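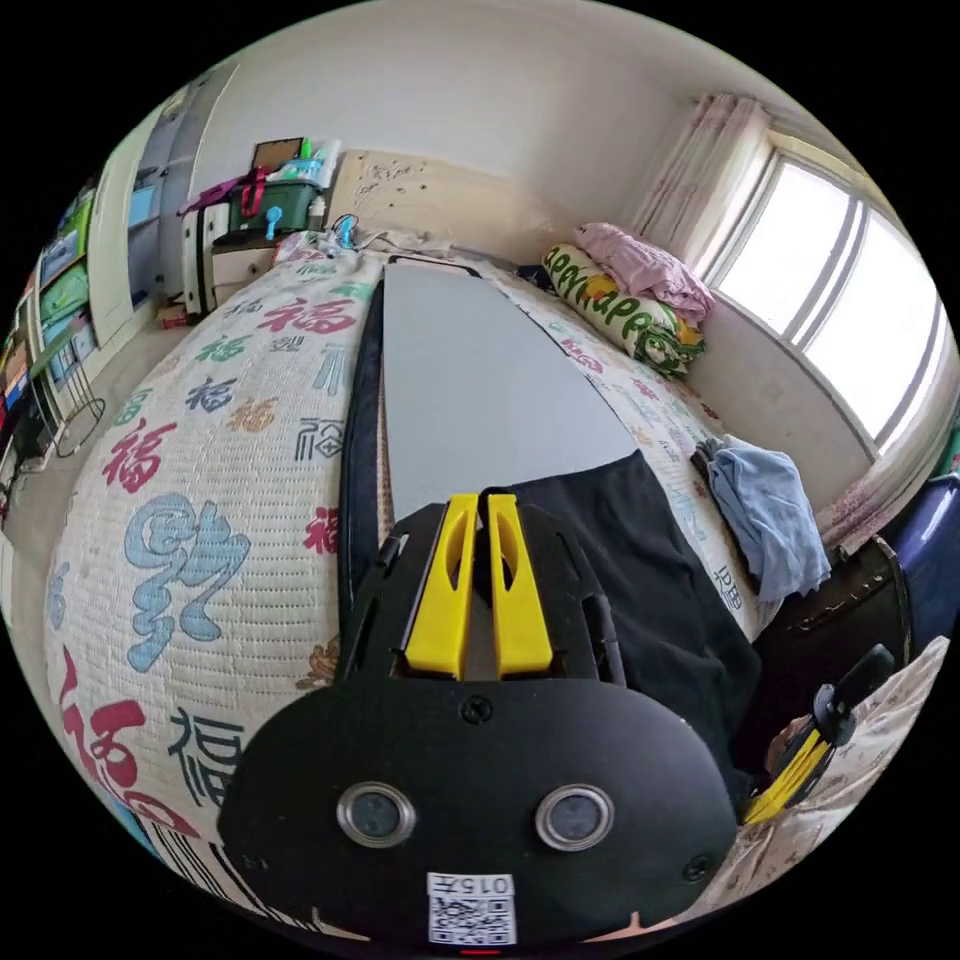 Quilted bedspread, cream ground, 福 print, shown on a large bed.

Clurosari Quilted Bedspread, 福 Multicolor
Sold by Wernomness Home Textiles
Item 16-41

Overview
A cream bedspread quilted in rows of fine horizontal stitching and printed with the character 福 (fu, good fortune) in varied scripts. Print colors include blue, navy, red, dark red, green, orange-tan and pinkish-red. The characters differ in size and are scattered over the ground, so there is no strict repeat to line up when the spread is laid over a mattress. Some characters are solid and at least one is drawn in outline.

The design was drawn for Clurosari by Adoración Villanueva, who worked from brush and seal forms of the character. It was first offered in February as a New Year item and has stayed in the line since then.

Construction
Single-piece quilted top with filling and plain backing. Stitch rows run across the width of the bed and hold the filling in place. The print is applied to the face cloth before quilting, so stitch lines cross the characters. Small breaks in the printed edge at a stitch line are normal and are not treated as a defect.

Sizes
Queen and king. The pattern is not scaled between sizes — the king has additional printed area at both sides. Position of individual characters varies from piece to piece, and a request for a particular character at the center or head of the bed cannot be filled.

Placement
Lay the spread with the stitch rows parallel to the headboard. The sewn label goes at the foot, left corner. Characters are set upright when read from the foot of the bed. For use as a summer cover, the spread can be slept under without a top sheet.

Care
Machine wash cold, gentle cycle, with like colors. Wash separately the first time. Red and dark red areas may release a small amount of surface dye in the first wash. No bleach. Tumble dry low or dry flat; do not hang by one corner while wet. Iron on the reverse side only, low setting. A front-loading machine is recommended for the king.

Storage
Fold loosely along the stitch rows. Vacuum bags are not recommended for periods longer than 4 months, as the filling recovers slowly.

Ordering
Orders received before 11 a.m. ship the same day from the Escobar warehouse. Pillow shams are listed separately and are cut from the same printed cloth. Print lots differ slightly in ground color — order spread and shams together if a match is required.

Returns are accepted unwashed and in the original bag. Trade and hotel quantities: contact Didier Besnard, Wernomness contract sales.

Related items
Clurosari pillow sham, 福 Multicolor
Clurosari quilted bedspread, plain cream
Zesix mattress pad, queen and king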